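October 29, 2023

Gripper comparison, second round. Mohandas ran the morning set, I did the rest. Same arm throughout, same wrist camera, same controller settings unless noted. Mercedes wants a pick by the time she orders parts, so this entry is longer than usual.

Grippers on test:
Nistance two-finger, parallel, 80 mm stroke, rubber pads
Dada two-finger, adaptive linkage, bare fingertips
Amin soft three-finger, air driven

Task was the same for all three. Arm starts at home, camera finds the part on the table, arm picks it up, turns it 90 degrees and sets it down in a tray. 30 tries per gripper per part. Parts were the short aluminum tube, the foam block and the hinge bracket from the March fixture. A try counts as good only if the part ends up inside the tray walls and the arm hasn't faulted.

Nistance first. No drops on the tube at all, which matches what we had last time. Foam block was fine once the force was down to 20 percent. At the old setting it left dents that took a while to come out, and the camera then read the block as narrower on the next pick. Reset to a fresh block and that went away. The bracket is where it loses points. The pads are wide and they catch the bracket ear when the approach angle is off by a little. 9 misses out of 30, all of them the same way: one pad lands on top of the ear, the arm sees contact early and backs off. Narrower pads would probably fix most of it. Mohandas is going to cut a set down on the band saw and we'll repeat.

Dada next. The linkage is nice on the bracket because the tips wrap a bit, and it got through all 30 without a miss. On the tube it is worse than I expected. When the tips close they also travel forward a few millimeters, and our approach height doesn't account for that, so it pushed into the table. Two protective stops before I raised the pick height. After that it picked well but held the tube at a slant, and the tube hit the tray wall on the way down more than once. I didn't change the place height to help it. If we go with Dada we need a real correction in the controller for tip travel versus opening. Its manual has a table for this. I typed the table in but haven't tested it.

Amin last. Slow. The fingers take long enough to fill that the controller timed out on the first few tries and I had to stretch the wait. Foam block is where it does best, no marks and no drops. Tube is OK if it is gripped across the middle. Bracket was poor: it slides out between fingers when the wrist turns. I stopped the bracket set at 20 tries and wrote down what we had. It wasn't going to change the ranking. Also the air line snagged at the elbow joint when the arm went home by the long way around. Moved the line clip up the forearm and had no more trouble.

Camera notes. The wrist camera is good up close, but when the gripper is in the lower third of its view the depth goes bad, and the Amin fingers are big enough to sit there all the time. I masked them out in software for the soft gripper runs. The mask also throws away some of the table, so parts near the near edge get found late. The fixed camera doesn't have this problem. It sees a lot more than it needs to, though, and the overhead lights push the exposure down so the dark equipment goes to plain black.

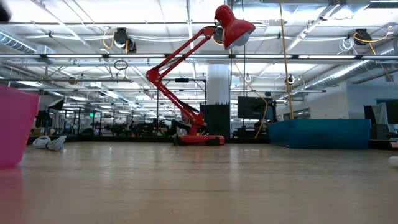

I tried locking exposure on the fixed camera and turning the gain up one step. The edge finder was steadier after that, but the white parts of the room washed out. Leaving it on lock for now with the gain back where it was. Next thing to try is cropping to the work area before the exposure is computed, which Mohandas says the Stadach driver supports. I couldn't find the option in the version we have.

Controller: one odd thing. With the Dada on, the payload was still set for the Nistance and the arm sagged slightly at full reach. Corrected it halfway through the tube set. Tries before the correction are marked with a P in the log and should be left out of any average. The other two grippers had the right payload from the start, I checked.

Where it stands. Nistance for general use if the narrow pads work. Dada if we end up doing mostly brackets. Amin only for foam, and then only if someone is fine with the cycle time. Mercedes asked if we could keep two mounted on a quick changer. The plate we have fits the Nistance and the Dada but puts the tool point farther out, and I would want to redo the hand-eye calibration for each one.

To do:
Narrow pads for the Nistance, repeat bracket set (Mohandas)
Test tip travel table on the Dada with the tube
Ask Stadach about the exposure crop
New foam blocks, two of the current ones are too dented to use
Log files are in the shared folder under gripper round 2. The Amin bracket file is short because of the early stop.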